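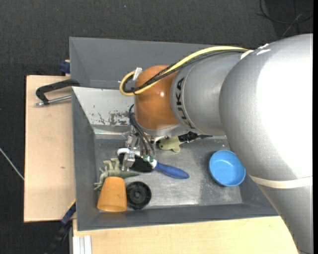 Mussel farming in Wokavden Sound

Mussel farming in Wokavden Sound is the commercial growing of blue mussels (Mytilus edulis) on submerged ropes in the sheltered water between the town of Pudby and the island of Butitz. The mussels are sold mostly live, in mesh bags, with a smaller share cooked and frozen. Farming replaced an older dredge fishery on the same grounds, and the sound is now closed to dredging for shellfish.

Geography

Wokavden Sound is a narrow arm of the sea, open at its northern end and almost closed by sandbars in the south. The Thambiah River enters on the western side, just above Pudby. Tidal currents are moderate. River water carries nutrients into the sound in spring and supports heavy growth of phytoplankton, the main food of the mussels.

The deepest water lies along the Butitz shore, where most of the longlines are moored. The Pudby side is shallower and has a firm bed of sand and broken shell. A ferry lane runs between the two and is kept free of gear.

History

Mussels were gathered by hand at low tide on the Butitz flats long before there was any organized fishery. They were used mainly as bait for line fishing and only occasionally as food.

Dredging began when inland markets opened up for fresh shellfish. Boats from Pudby worked the beds in winter, when the meats were in poor condition but the weather kept the catch fresh on the way to market. The beds thinned out over time. Dredging removed young mussels along with the larger ones and broke up the shell bottom on which new mussels settle.

The first ropes were hung from wooden rafts anchored off Butitz. The rafts were easily damaged by winter storms and were given up in favor of longlines, which bend with the waves and can be sunk below the surface. The dredge fishery was closed after the longlines had proved workable, and several of the dredging families took up leases.

Growing method

Mussels spawn in the sound mainly in spring. The larvae drift in the water for several weeks before looking for a surface to attach to. Growers hang collector ropes in May, before settlement reaches its peak. The ropes are fuzzy or looped to give the larvae more places to hold. The young mussels are known as seed or spat.

When the seed is large enough to handle, it is stripped from the collectors, graded by size and packed into long cotton or mesh sleeves around a fresh rope – a step called socking. Cotton sleeves rot away within weeks, by which time the mussels have fastened themselves to the rope with byssal threads. The socked ropes are hung from a horizontal main line held up by floats.

A full rope carries about 500 mussels to the meter after socking. Many are lost to crowding, waves and predators before harvest. Floats are added as the crop gets heavier, and a line that is not floated in time may sink to the bottom, where sea stars and crabs can reach it. Most crops are ready in 2 years or slightly less.

Harvest and handling

Harvest boats lift the main line over a roller and draw the ropes up through a stripping brush. The mussels are separated, rinsed and graded on board or at the quay in Pudby. Undersized animals may be socked again. Broken and gaping mussels are discarded.

Mussels for the live trade are kept cool and damp during transport. They are not stored in fresh water, which kills them. The byssal threads, or beard, are removed as late as possible because debearding shortens the shelf life of a live mussel.

Mussels for freezing are steamed until the shells open, then cooled quickly. They are sold on the half shell or as loose meats.

Food safety

Mussels filter large amounts of water and can take up bacteria, viruses and the toxins made by certain algae. Growing areas in the sound are classed according to the bacteria found in regular samples. The water nearest the mouth of the Thambiah is not used for growing, as heavy rain brings in runoff from farmland.

Algal toxins are a separate problem. They are not destroyed by cooking. For paralytic shellfish toxins, harvest is stopped when samples reach 800 micrograms of saxitoxin equivalents per kilogram of meat. An area is opened again after 2 clear samples in a row. Closures are most common in late summer and can last for weeks. The mussels clear the toxin naturally once the bloom has passed, and the crop is usually not lost.

Environmental effects

Farmed mussels are not fed. They take their food from the surrounding water, and harvesting them removes nitrogen and phosphorus from the sound. Lines placed too close together can reduce the food supply, giving slow growth and thin meats.

Waste and dropped shells collect beneath the lines. In still water this can lead to low oxygen at the seabed, and leases are therefore limited to places with enough current. Eider ducks feed heavily on young mussels in winter. Growers use boats to move the flocks off, with mixed results, and some hang seed ropes deeper.

Lost floats and plastic mesh wash up on the Butitz shore after storms. Lease terms require gear to be marked so it can be traced to the grower.

See also

Blue mussel
Longline aquaculture
Paralytic shellfish poisoning
Pudby harbor

This page was last edited on Thursday, December 20, 2018.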